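# Kollege Ekham räumt ein

Seit Anfang Mai haben wir bei Kistano in der Betriebsküche einen neuen Mitarbeiter. Er heißt Ekham, kommt von der Firma Dratia und hat in seiner ersten Woche 300 Griffe gemacht, was er selbst protokolliert hat. Von den übrigen Beschäftigten der Küche liegen vergleichbare Zahlen nicht vor, und der Betriebsrat möchte, dass es so bleibt.

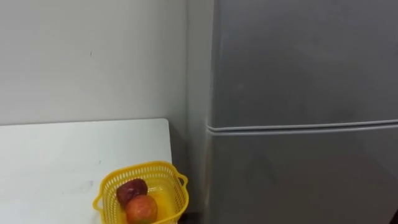 Offiziell heißt das Ganze »Entlastung bei Routinetätigkeiten«. Gemeint sind Obst, Geschirr, Flaschen, alles, was von A nach B soll und dabei möglichst in einem Stück bleibt. Die Belegschaft wurde in einer Rundmail mit sieben Anhängen informiert. Gelesen wurde vermutlich der zweite, denn darin stand, dass die Kaffeemaschine nicht betroffen ist.

Fidelina Escobar leitet die Küche und seit Kurzem auch den Roboter. Eine neue Stellenbeschreibung hat sie dafür bekommen, eine neue Gehaltsstufe ist »in Prüfung«. Früher hat sie Äpfel in den Korb gelegt. Heute bringt sie jemandem bei, Äpfel in den Korb zu legen, schreibt auf, woran es gehapert hat, und legt die Äpfel dann selbst hinein, weil um neun die Frühstückspause beginnt.

## Was sich geändert hat

**Der Tisch.** Auf der Arbeitsfläche steht jetzt nur noch, was dort stehen soll. Dratia nennt das »strukturierte Umgebung«. Fidelina hat jahrelang dasselbe verlangt, allerdings ohne Fachbegriff und entsprechend ohne Erfolg. Die Tupperdosen sind in den Flur umgezogen, wo sie eine eigene kleine Siedlung gegründet haben.

**Das Obst.** Gekauft wird nach Greifbarkeit. Weintrauben gelten als »Phase zwei«, Bananen als offene Frage. Die Spätschicht hat einen Antrag auf Erdbeeren gestellt und eine Antwort bekommen, in der dreimal das Wort »perspektivisch« vorkam.

**Der Kühlschrank.** Wer etwas herausholen will, wartet, bis Ekham fertig ist. Das dauert. In der Warteschlange haben sich Einkauf und Versand zum ersten Mal seit dem Umzug länger unterhalten, und der Streit um die Palettenscheine ist seither beigelegt. In der Wirtschaftlichkeitsrechnung taucht das nicht auf.

**Der Ton.** Mit Ekham wird auffallend höflich gesprochen. Die Kollegen aus der Montage sagen »bitte« und »lass dir Zeit«, was sie beim Praktikanten nie getan haben. Der Praktikant hat das angesprochen. Wir nehmen es ernst.

## Was wir gefragt werden

Ob jetzt jemand gehen muss, war die erste Frage in der Versammlung und die einzige, bei der keiner gelacht hat. Die Antwort der Geschäftsführung lautete: nein, nicht in der Küche, und das steht inzwischen auch auf Papier. Zwei Stunden pro Woche sind für die Einarbeitung freigestellt. Gebraucht werden eher vier, die Differenz verhandeln wir gerade.

Die zweite Frage kam aus der Buchhaltung und betraf die Taschengeldgrenze von 200 Euro für den Obsteinkauf. Sie gilt weiter. Ein Roboter isst ja nichts mit.

Die dritte lautete, was er nachts macht. Er lädt.

## Wie es weitergeht

Bei 1000 Griffen gibt es eine Zwischenbilanz, mit Dratia am Tisch und hoffentlich mit Kuchen. Bis dahin sammelt Fidelina Rückmeldungen auf dem Zettel neben der Küchentür. Bisher stehen dort vier Verbesserungsvorschläge, ein Kuchenrezept und die Bitte, den Piepton beim Rückwärtsfahren leiser zu stellen. Um den Piepton kümmert sich Dratia nächste Woche.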